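Ticket 3682 – Drive handling cell: stops during caddy work, and what the house rules should say about it
Product: Clalus cell controller
Site: Gandisine refurbishing shop
Status: Solved, follow-up open
Priority: Normal

Original report

Hello all, and thank you in advance for your patience, as this is going to be a long one. We run the drive handling cell at Gandisine, where the arms work on desktop towers that come in for refurbishing. Since the update in March we have been getting protective stops in the middle of drive moves. The arm halts, the controller shows "hold force out of range," and there the job sits until a person comes over and decides what to do with it.

The stops are a nuisance, but what made me sit down and write is what happened around them. On the early shift the habit had become to press Resume straight from the desk, without walking over. On the late shift they were opening the gripper by hand first. Both crews meant well and both had a reason, and our written rules didn't settle it either way. So I have two questions, really. Why are we stopping, and what should a good recovery rule look like for a cell like ours?

What we have tried so far: restarting the controller, cleaning the finger pads, swapping the finger pads for a new pair, and running the same job at a lower speed. The lower speed helped a little. The pads made no difference that I could see.

Reply from support

Thank you for such a careful write-up, it saves everybody a lot of back and forth. Could you send the force settings page, the last stretch of the event log, and a couple of views of the cell with a tower on the table? It would also help to know whether the force limit is set per job or for the whole cell. And for the time being, please ask both shifts to leave Resume alone until somebody has gone to the table and looked. I know that slows you down, and I'm sorry for it.

Reply from the shop

Of course. The limit is set for the whole cell, at 200, and I believe that goes back to the first week we had the thing. The log is attached to the ticket, and so is the settings page.
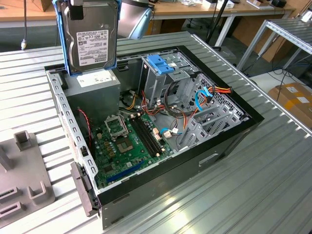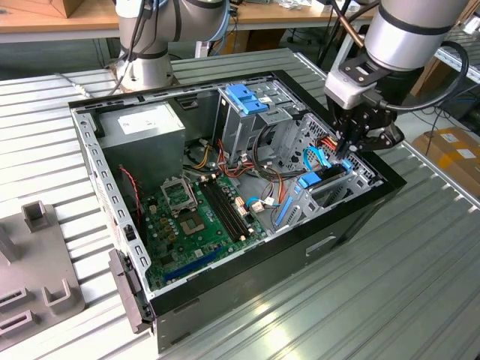
Our recovery rule, as it is written today, says only "clear the fault and continue," and I have come to think that this one line is at the root of most of our trouble. It was copied over from the Esposito line, where the parts are flat plastic covers and a dropped one costs you a minute. A drive is another matter. In the first of the two views it is hanging upright over the power supply in its blue caddy, held only at the top edge, with the open board close by, and if the arm stopped at a point like that I would not want anybody opening the fingers by hand unless their other hand was already under the drive. The second view has the gripper over the bay area near the red and yellow wires, where I'd worry more about Resume, as a loose wire can shift and the arm has no way of knowing. So each of our two habits is wrong in a different spot, and the rule ought to say where the arm is before it says what to do.

Reply from support

I read that paragraph aloud to my colleague at the next desk, and we both agree with you. Now to the stops themselves, where I have better news.

The March update changed how the hold force is checked. It used to be read once, after the fingers closed. Now it is read all through the move, so a short dip while the arm speeds up counts as out of range. Your log has almost 1,000 of these dips, most of them too short to cause a stop, and 6 that did. All 6 came at the start of a lift, and that fits with the lower speed helping you.

Please don't widen the limit for the whole cell. It would make the stops go away, and it would also hide a real slip. What I'd suggest:

Make a separate force profile for caddies and leave the cell-wide one as it is.
Turn on the soft start for the lift only.
Write the old values on the change sheet before you touch anything, with the initials of whoever made the change.
Run the new profile on a scrap drive before you go back to customer towers.

For the recovery rule, here is a draft to argue with. We worked it up with the Faltov shop, who had the same muddle between shifts last year.

1. After any protective stop, go to the table. Resume is never pressed from the desk.
2. Put the cell in manual mode and make sure the other arm is held as well.
3. If a part is in the fingers, support it from below before opening them.
4. If the fingers are in or over a case, check for wires and back out slowly, straight up.
5. Write down what you found, even if you found nothing.
6. The same stop twice on one tower means the tower comes off the table.

Reply from the shop

Soft start is on, the caddy profile is in, and we have had no stops since the change. I'll keep watching the dips in the log for a while yet – I'm a worrier by nature.

The draft went up by the table this morning, with one change. Late shift asked that number 2 say who holds the pendant, so now it does: the person at the table, and only that person. They also want a spot on the log sheet for number 5, and I'm still making that up, so please leave the follow-up open until I've sent you a copy.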